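Switching to a smaller apartment oven

8/25/19

We moved to Brekke in February, and the oven in the new place is much smaller than the old one. My usual bread recipe made two loaves. Only one fits now, so I cut the flour to 419 grams and left the rest of the method alone.
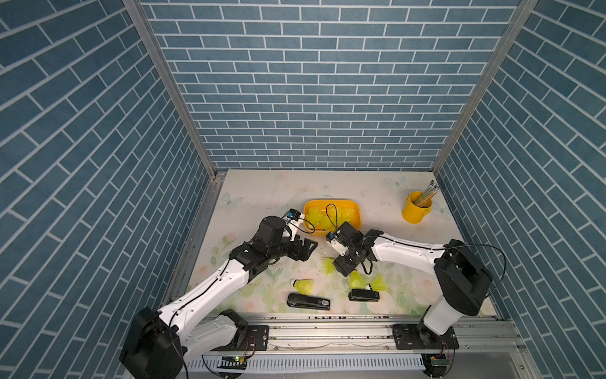 Does a single loaf need less time in the oven? Mine takes the same time as before, since each loaf is the same size it always was.

I did move the rack down one level. The top crust was getting too dark by minute 16, well before the middle was done. A sheet of foil over the loaf for the last 13 minutes also helps.
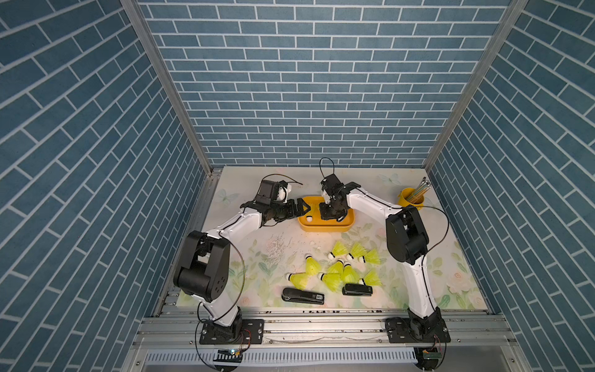
The other change was the yeast. Feven Belay gave me a jar of her starter and I use it every other bake. It rises slower, so I mix the dough after dinner and leave it on the counter overnight. Rye is next, once I find a shorter pan.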